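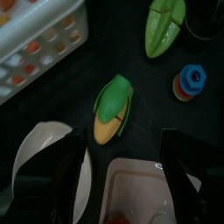

## Coffee with a woman who sold too early

She picked the booth by the window and ordered before I'd even gotten my coat off. She's 68, she has been buying individual stocks for 30 years, and she agreed to talk to me as long as I kept her name out of it. ("My brother-in-law reads everything," she said, and I didn't push.)

I wanted to hear about Grakent, the packaging company, because I'd been told she bought it back when it was trading at $2 and hardly anyone was covering it. She sold at $8. If you follow small caps at all you know it didn't stop there, so naturally that was my first question, and I asked it a bit too eagerly.

"Everybody wants to talk about the part I missed," she said. "I made four times my money! I put a new roof on the house. It's a good roof."

She found the company the old-fashioned way, reading annual reports at her kitchen table with a ruler and a pencil. What caught her eye was the debt, or how little of it there was. The business was dull, the margins were thin but steady, and management had been quietly buying back shares. She read the footnotes twice and put in an order the next morning.

So why sell? She stirred her coffee for a while on that one.

"I got nervous. It had gone up so fast that I'd started checking the price at red lights. When I'm doing that, I own too much of it. I should have sold half. I sold all of it, and that was a mistake, and I'd tell anybody so." 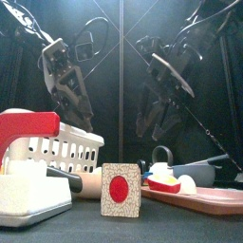 ## The one that went the other way

I liked her even more once we got to Turport. That was her big loser - a freight outfit with a fat dividend that she bought one November and held all the way down.

"I loved that dividend," she said. "I loved it so much I never asked where it was coming from. They were borrowing to pay it. It was right there in the cash flow statement, and I'd gone straight past it to look at the yield."

They cut the payout, the shares dropped hard the same day, and she kept holding because selling would have meant admitting it. I told her I'd done exactly the same thing with a regional bank (I won't say which one, I'm still sore) and she laughed so loudly that the server came over to check on us.

These days she writes down why she's buying before she buys. One page, by hand, dated. If the reason on the page goes away, she sells, whatever the price is doing. She'd brought the notebook along and read me her entry for Sania, which makes dental supplies. It said: "Customers reorder every month. Low debt. Boss owns a lot of stock." That was the whole entry.

Her newest page was for Ninh, a water meter business she's been watching and hasn't bought. The price is too high for her. She's happy to wait, and she keeps the cash in a money market fund in the meantime.

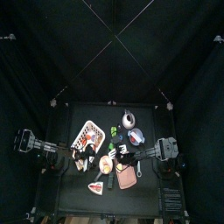

How much of her savings does she keep in individual stocks?

Less than a third, she told me, with the rest in plain index funds that she almost never touches.

"The index funds are what I'm retiring on," she said. "The picking I do out of the other pot. I like the reading. If I lost every cent of it I'd be mad for a year, but I'd still have the house."

I tried to get her to name one stock she'd buy tomorrow. She wouldn't do it, not even off the record, and she paid for my pie while I was still asking.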